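White foam board on a wood table: how do I keep small balls from rolling, and the seams from showing?

Asked Saturday, May 29, 2021
Viewed 1,452 times
Tags: tables, foam board, sorting, small parts

Beatriz Vilela

Hi everybody! I have a light wood table that I use for sorting and putting things away, and since April I've had white foam board over most of it. I like it a lot more than the bare wood. It's softer on the wrists, it's quieter when you drop something, and it wipes off okay as long as I don't scrub. I left a strip of wood showing along the far side because the tabletop has a small round hole back there and I didn't want to cut into the board to match it.

My trouble is with balls. Small white ones, the kind you'd lose under a couch in a minute. I pick them up one at a time and drop them in a white plastic bin that I keep toward the left, partly up on the board. If I set one down, even very gently, it wanders off. Sometimes it goes toward me and sometimes it heads for the back, so I can't even blame the table for tilting one way. I put a level on it (a cheap Lamrani one my sister gave me) and the bubble sat pretty much in the middle.
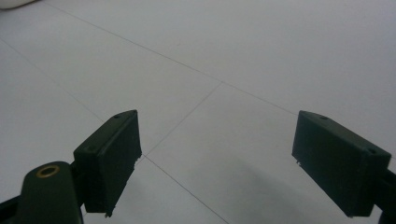
The other thing is the seams. They're faint, thin gray lines and I didn't mind them at first, but dust gets down in there and then they look darker every week. I tried white tape on one and it peeled up at the end and collected fuzz, so now that seam is worse than the others. Also, white balls on a white surface under soft light are hard to see! I've reached for one that wasn't there more than once.

So, I guess two things I'd love help with:

Is there a way to keep the balls in place without putting something sticky all over the board? And is there anything for the seams besides tape, or should I just give up and buy one big sheet? The biggest one at my store was a Grimano and it's 33 inches on the long side, so it wouldn't reach across anyway.

I don't want to paint the table or glue anything to it. It's a nice table and I may want it back as a regular table someday.

Comments

pinecone_dave: What's the bin sitting on, all foam or half and half? If it's hanging over the edge of the board it'll rock every time something drops in.

Beatriz Vilela: Half and half, more or less. It does rock a little, now that you say it.

tallmadge_r
Reputation 292

I went through all of this with beads, and beads are meaner than balls, so take heart.

First, the rolling. A level will tell you the table is flat but it won't tell you the board is. Foam board almost always has a little bow in it, and where two panels meet you get either a tiny ridge or a tiny valley. A ball will find the valley. Get your eye down at table height and look across the board toward a window or a lamp, and you'll see it. Mine looked like a lake on a breezy day.

What fixed it for me was flipping the panels. Foam board bows toward one side, and if the middle is sitting up like a hill, everything rolls outward in whatever direction it happens to start. Flip it so the middle is low and the edges are a hair high and things stay put much better. Then weigh the whole thing down overnight with heavy books. I used cookbooks and an old Budard toaster oven, so you don't have to be fancy.

If you still get wanderers after that, give them somewhere to stop. A dinner napkin folded once, a washcloth, a piece of felt. Lay it next to the bin and set the balls on that when you need to put one down. A darker cloth takes care of the white-on-white business too. I use navy felt and I stopped grabbing at nothing the same day.

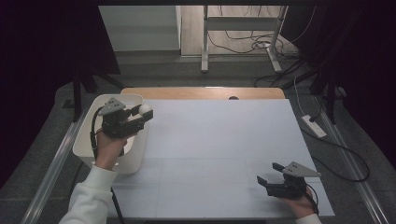 And move the bin! Either pull it all the way onto the foam or take it all the way off. Half on and half off means one side is higher by the thickness of the board, and when it rocks it bumps the board, and then whatever you had resting on there starts moving again. I'd bring it all the way on and put a scrap of rubber shelf liner under it. The liner comes off clean and you can trim it with kitchen scissors. If the bin is deep, drop a folded towel in the bottom so the first few don't bounce right back out at you.

For seams, skip tape on the top. Turn the panels over, push them together tight, and run the tape along the back. Wide masking tape is fine. Press it down with the back of a spoon. Then turn the whole thing right side up (get somebody to hold the other end or it'll fold on you like a greeting card - I speak from experience) and the top is just a clean line. You'll still see it but there's no edge to peel.

To get the dust out now, use a dry soft paintbrush, the one-inch kind for trim. Don't use a damp rag in the seams. The paper on foam board soaks up water at the cut edge and puffs, and once it puffs it doesn't go back down.

kel in the kitchen

I'd just put a tablecloth on it. A flannel-backed one, flannel side up. Balls don't roll on flannel, no seams, goes in the wash. Grender used to sell a gray one that was great but I haven't seen it lately, any store brand would do. You can leave the foam under it if you like the cushion.

Only bad part is lint if you have pets.

mo.s.

painted the board with leftover matte wall paint, light gray. it warped. do not do this

Comments

Beatriz Vilela: Thank you all! I flipped the panels last night and the middle really was the high part, I could see it when I crouched down. I've got books on it now. The bin is all the way up on the foam with shelf liner under it. I'm going to try the tape on the back this weekend when my sister can hold the other end. Kel, I do have a cat, so I'm going with felt for now, but I'm keeping the flannel idea in my pocket.

tallmadge_r: Leave the books on for two nights if you can stand it. One wasn't quite enough for the corner pieces on mine.

pinecone_dave: Does the felt slide around on the foam? Mine did until I pinned the corners with flat thumbtacks, straight down into the board.

Beatriz Vilela: A little, yes. I have thumbtacks somewhere, I'll try it.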